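Ostby Serving Tray, White, Rectangular: Five Months In

Posted 4/6/20

I never expected to have this much to say about a tray. I bought the Ostby because our old one (a round bamboo thing from my college apartment) had split down the middle, and I needed something to carry coffee upstairs. I figured I'd get something cheap and plain and never think about it again. Instead I have become a person who brings up trays at dinner. My sister has asked me to stop. So I'm putting it all down where people can read it on purpose.

First, the basics. It's a plain white rectangle with a low lip all the way around. No handles, no pattern, no cutesy lettering telling you to eat or gather. It comes in three sizes and I have the middle one, which fits two dinner plates if you let them overlap a little, or one plate with a mug and a bowl and room for your phone. I'd get the middle one again. The small is sweet but it's really for keys and mail, and the large is wider than I like to carry through a doorway.

Our house has an odd layout, and that matters for this review. The kitchen is downstairs and the table we like best is up on the landing, next to the railing at the top of the stairs. It's a wooden table with a warm orangey grain, and it gets the morning light, so that's where everybody ends up. Breakfast, homework, bills, wrapping presents, all of it. Which means everything we eat or work on up there has to be carried up a flight of stairs and then carried back down again. A tray in our house gets more miles than the car does some weeks!

So the first test was the stairs. With the bamboo tray I used to go up sideways like a crab, watching the mugs slide. The Ostby has a very slightly grippy surface. You can't see it and you can barely feel it with your fingers, but a mug set down on it stays put. I've gone up with two full coffees and a pitcher of juice and arrived with everything where I left it. I do wish the lip were a hair taller for round things. An orange will absolutely make a run for it (ours went all the way down to the bottom step, and the dog got there before I did).

The second thing I love is how it carries without handles. I thought that would be the dealbreaker. I had a Drummond tray in my cart for a week because it has nice cutout handles on both ends, and every photo made it look so comfortable. Then I tried a friend's and found that the cutouts are narrow, so you get maybe three fingers in, and all the weight hangs off your knuckles. With the Ostby you just slide your hands under the lip and carry it from below. It feels much steadier, and you can switch to one hand and a hip if you need to open a door. I'm not saying that's the recommended method. I'm saying it works.

Where it has really surprised me is as a thing that just lives on the table. I used to clear the old tray off as soon as we were done eating. This one stays. It has turned into the place where whatever just came into the house gets put down: snack packages, seed packets, batteries, the tape. When we need the table for something, you pick up the tray and all of it goes at once. I can't tell you how much that has changed the mood up there. We had a pile. Now we have a tray, and the pile has edges. 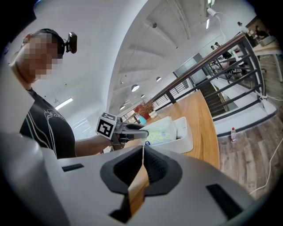 White was a gamble. I went back and forth between white and the charcoal for longer than I'd like to admit, mostly picturing coffee rings and turmeric. I went with white because you can find things on it. A clear package, a loose screw, a contact lens case, a pill you dropped, they all show right up, and on a busy wood grain they vanish. I lost one earring back on that table for most of a winter. If you have a dark or patterned table and tired eyes, go white and don't look back.

Now, stains. Coffee wipes off with a damp cloth even if it's been sitting since breakfast. Tomato sauce, same. Turmeric did leave a pale yellow smudge that stuck around through a couple of washes, and I got it out with baking soda paste left on for an hour. Beet juice I was sure would be the end of it, and it came right off, so who knows. The one mark I haven't beaten is a short line of blue permanent marker from a school poster project. It's along the inside of one corner and I've decided it's fine.

Scratches are a little more noticeable. If you cut on it (don't, but people in my house do) you'll get fine gray lines. They don't catch dirt and I can't feel them with a fingernail, but in strong light they're there. I've started keeping a thin cutting board under anything that needs a knife. The underside has held up great, and more importantly it has been kind to the table. I checked the wood carefully after the first month, crouching down to get the light across it, and there wasn't a mark. The bottom is smooth with softly rounded edges, so it glides when you push it and doesn't drag grit around the way those little rubber feet do.

Washing it is easy as long as you have a decent-sized sink. Mine goes in at an angle, one end at a time. The label says top rack of the dishwasher, and in my machine it doesn't fit on the top rack at all, so I've been doing it by hand. I did run it once along the bottom, standing up at the side, and it came out fine, but it blocked the spray arm and everything behind it needed another wash. By hand it takes a minute.

A few things people asked me when I mentioned I was writing this up:

Does it warp? Mine hasn't. It sits flat, and if I press on one corner there's no rocking. I've put a hot soup bowl on it plenty of times. I haven't put a pan straight off the stove on it and I wouldn't.

Does it stack? Yes, if you have two of the same size. They nest with a little gap, so they don't suction together. I know this because I bought a second one in July of last year for my mother and hers came to my house first. She's had hers longer than I've had mine, in other words, and she's the reason I finally gave in. Hers looks nearly new, but then she doesn't have kids with markers.

Is it heavy? Lighter than it looks. A grade schooler can carry it loaded with snacks, and mine does, with great ceremony.

How does it compare to the Hereo? I've used one of those at my in-laws'. The Hereo is prettier, I'll give it that, with a nice curved rim and a matte finish. It shows fingerprints like crazy, though, and the matte surface holds on to grease. For a coffee table with a candle on it, I'd happily have the Hereo. For toast and jam and a pair of scissors, Ostby every time. I was also told to look at the Timis, which folds out little legs so you can use it in bed. I'm sure that's lovely. I don't get breakfast in bed often enough to weigh in.

I did read through a fair number of the reviews on the store page before I ordered (there were 1,366 when I looked, and no, I didn't read them all). The main complaint was corners chipped in shipping. Mine came in a box that was barely bigger than the tray, with one sheet of paper wrapped around it, so I can see how that happens. I got lucky. My mother's had a tiny nick on the underside and she couldn't be bothered to send it back. If you're picky, check all four corners before you toss the box.

The other complaint was that it's boring. Well, sure! It's a white tray. I find that I like it more the less it asks of me. It goes with the wood, it goes with the blue cups, and it didn't clash with anything when we dragged it out to the yard for burgers. I set it down on the grass, hosed it off afterward, and it was back on the landing for coffee the next morning.

What I'd change: a slightly taller lip, a size between the middle and the large, and better packing. I'd also love a second light color, maybe a pale green or a cream, so we could tell ours apart from my mother's when everyone brings food to the same house.

I'm giving it 5 out of 5, orange incident included. I've since ordered the small one for the bathroom counter and will update when I've had it long enough to spill something on it.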